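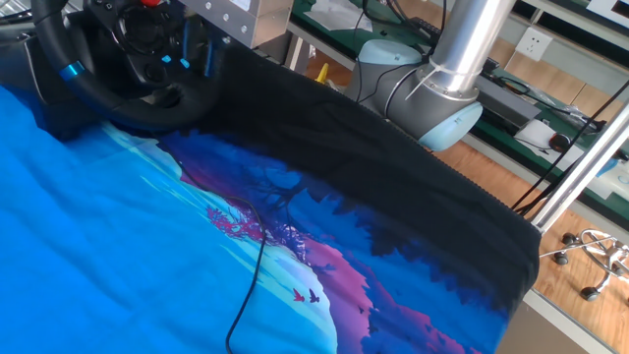 Should failed grasps be removed from the demonstrations before training a cloth folding policy?
In our tests it was better to keep them, if the operator recovered and finished the fold in the same recording.

erneck_lab
June 2, 2020
I give more detail, as two people asked me by message. We recorded 785 demonstrations of one task: take the edge of a large printed blanket and fold it over. We trained the same network two times. The first version used only the clean recordings, the second used also the ones where the gripper closed on nothing and the operator tried again. Then 59 trials for each version, with the starting wrinkles made by hand. The clean version failed in 31 trials and the mixed version in 19. Most failures of the clean version were the same: it missed the edge, lifted anyway and continued the whole movement with no cloth.

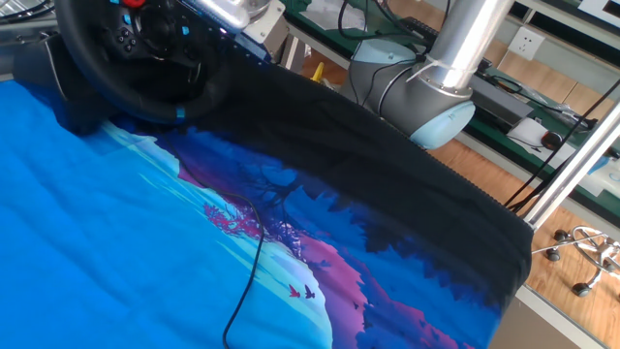

Nhàn Ông
I am not convinced. Your mixed set is bigger, so maybe you only measure the effect of more data. Did you make the two sets equal in size?

erneck_lab
Fair point. The numbers above are with unequal sets. We repeated it with the mixed set cut at random to the size of the clean one, and it failed in 22 trials. So a part of the difference is the amount of data, but I think the smaller part.

Firkley
22 against 19 is noise with so few trials. I would not write "smaller part" in a paper. Also, who made the wrinkles? If the same person knew which version was running, this is a problem.

erneck_lab
The person knew, yes. I did it myself. Next time a colleague will start the program and I will not see which one is loaded.

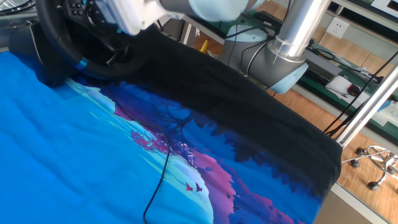
One more thing about the labels. We count a fold as good when the edge is laid down on the blanket and stays there after the gripper opens. We do not measure how straight it is. With a stricter rule both versions would look worse, and I don't know if the order would stay the same.

Hebden
We saw the opposite with small towels. With retries in the data, our policy learned to hesitate, opening and closing above the cloth without going down. We removed them and it went away.

erneck_lab
How long were your pauses between the miss and the second try? We cut every pause longer than 2 seconds. Before this we had the hesitation also.

Hebden
We didn't cut anything. I will check the recordings, but I still prefer clean data for towels.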